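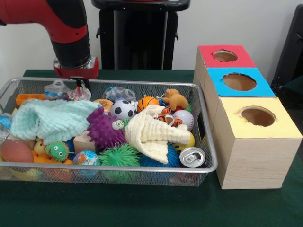
Filed under: Home, Clearing out

January 17, 2019

I've been putting off the toy basket since before Christmas. It is a silver wire-mesh one, rectangular, and it's supposed to live by the back door with dog towels in it. Over the fall it became the place where anything left on the floor went, and by New Year's it was full to the rim. On Tuesday I put it on the table, on the green cloth, and decided to leave it there until it was sorted.

The trouble with a basket like this is that the soft things hide everything else. The mint-green knitted cloth was spread over most of the left side, so I had been thinking of that half as laundry. There were toys under it. The cream cloth was heaped up on the other side with the tiger looking out from under it. Both cloths are going in the wash and then to the linen shelf, where they should have been all along.

The balls I did first. The soccer ball goes to the garage. The mini basketball goes with the hoop on the bedroom door, which has been without a ball for weeks. The baseball is my brother's and he can have it back when he visits in February. I'm keeping the purple spiky ball in my desk, as I like to roll it under my foot when I'm on the phone. The yellow smiley one can stay in the basket for now.

The bear and the tiger are going to Halldóra Riis, who runs the play corner at the library in Dikberg. She takes clean plush and nothing with batteries. I asked if she wanted the squeeze hamburger too and she said yes, so that's in her bag along with the googly eye.

Then the plastic. I don't know why we put bottles in with toys but we do. There was the crumpled one with the blue label, another clear one lying behind the soccer ball, and a plastic bag with red and white printing on it. Recycling in our part of Jarkudville is every second Friday, so those are in the bin by the steps. The little blue-and-white bottle down the side I've put on the bathroom shelf until someone claims it.

That leaves the orange plastic thing with the ridged edges. I've asked both kids and they each say it belongs to the other. It's on the windowsill.

The whole job took 40 minutes, including a phone call. I had set aside the afternoon – I always think these things will be worse than they are – and I used the rest of it to clean the shelf over the washing machine.

I did look at buying a second basket, so that the towels and the toys could each have one. Montserrat Camacho next door has two with lids and swears by them. But I know that I'd fill it, so for now there's one basket and the towels are back on a hook.

Next up is the hall closet. I opened it this morning and closed it again. There are boots in there from two winters ago, and I need to find out who they still fit.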